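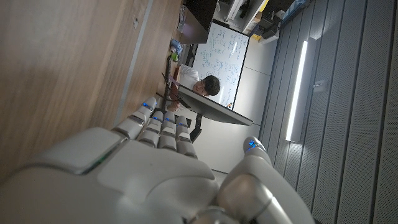 Hand, white shell, seen from behind the knuckles.

September, planning notebook, regional seminar on earthquake preparedness. Entry by Kieran Flanagan.

Keogh has confirmed the main hall for 270 delegates. Registrations stand at 233, and 13 speakers have returned their forms. The evacuation talk moves to the first session, at the request of Aisling Ó Briain.

Interpreting will be supplied by Prusar. Their booth needs 30 minutes to set up – this must be entered on the hall schedule before it goes to Trumomel for printing.

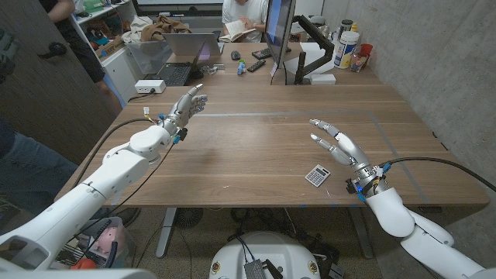

Who informs the delegates if a tremor interrupts a session?
The session chair makes the announcement, and the interpreters repeat it before anyone leaves the hall.

Chairs' briefing note still to be drafted. A. Ó B. to check the wording.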